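We use cookies to remember your settings and to count visits. Accept all | Manage preferences

Two-Arm Cells: House Rules and Where They Come From
Handout for session 2. Bring it to the lab, I won't print it twice.

Last time we did power-up and the stop button. Now we get to the stuff people skip, meaning how you set up the table, what you're allowed to do with your hands, and what goes in the log. Everything below assumes a bench cell with two arms on a shared front mount, cloth and small objects on the table, and you standing at the open side.

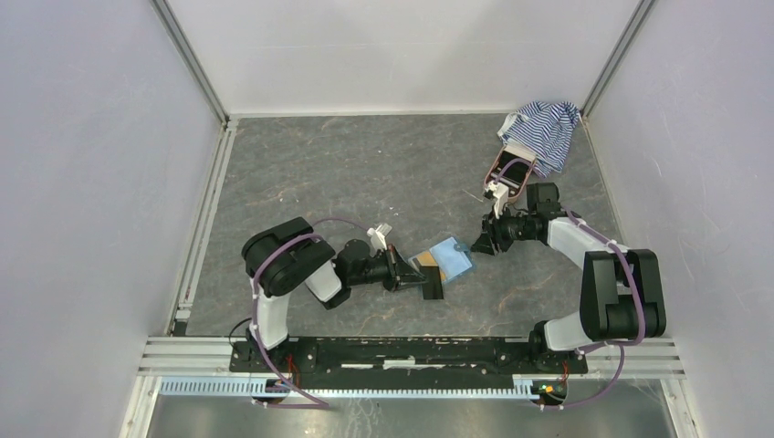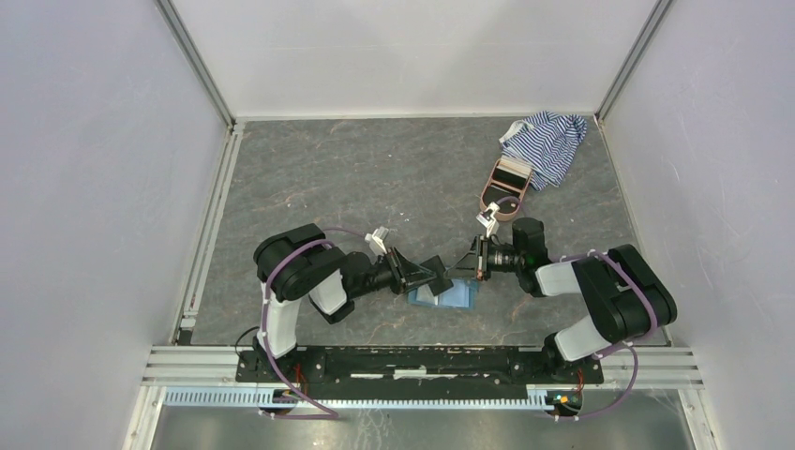 Two arms over one gray table, with purple cable running along both of them and a striped cloth among the objects.

Start with the cables, since that's where I lose the most time. Before any run I want you to trace each cable with your eyes from the wrist down to the base. You're looking for three things: enough slack at the elbow for the longest reach, nothing that can hook on the gripper, and nothing resting where the other arm's forearm is going to sweep. A loop that looks fine with the arm folded can pull tight when it reaches for the back corner. So do the reach slowly, once, with your finger on the stop, and watch the cable (not the gripper — I know the gripper is more fun to watch).

Next, the shared zone. The middle of the table belongs to both arms, and that makes it the place where they hit each other. My rule is that you write down which arm goes in first and which one backs out first, before you start. For a handover, or anything where both grippers close on one object, you also write down who lets go. Khoa Hà and Morena Mancuso skipped this for their folding task last term and spent a whole afternoon on two grippers tugging at the same sleeve! They'll tell you about it if you ask.

Your hands. They stay out while the drives are live. I don't care how small the arm is or how slow you set it. If a cloth slides into a corner, you stop, you wait for the status to read idle, you reach in, you fix it, you step back and you say "clear" out loud. Yes, even when you're alone. I say it too and I feel silly every time.

Some people will tell you small arms don't need any of this. The standards folks use the words "risk assessment" a lot, and all it means for us is that you look at the whole job: the arm, the gripper, the thing it's holding, and you. A soft cloth is one job. A hard case with an edge on it is another job with the same arm, and it gets its own sheet. Change the object, change the sheet. Gualtiero Galli graded these last year and sent back 11 of them for exactly this, so please don't make me send yours back as well.

Table setup:
- Lay out only what the task uses. Spare objects go on the shelf.
- Flat things flat, soft things wherever the task card says, crumpled or folded as the card says.
- Nothing up against a corner post unless reaching it is the point of the task.
- Wipe the surface. Specks and lint mess with the cameras more than you'd think.

The log. One line per run: initials, task card number, object list, start time, result, and any stop you pressed. Pressing stop is never a bad mark. Our shared log in Trostota had 1,167 lines in it by the end of November and the useful ones are nearly all the ugly ones, where somebody wrote "left gripper slipped, pressed stop, cloth under right wrist." The lines that just say "ok" I can't do much with. Write me a real sentence.

For the lab: in pairs, pick a task card, fill in the sheet, then swap with another pair and try to find what they missed. Sioned Beddoe will be at the bench from 2 p.m. and she has to sign the sheet before you power anything. Keep it to one page, 600 words at most.

Reading is the chapter on shared workspaces in the course pack, skip the part on fences.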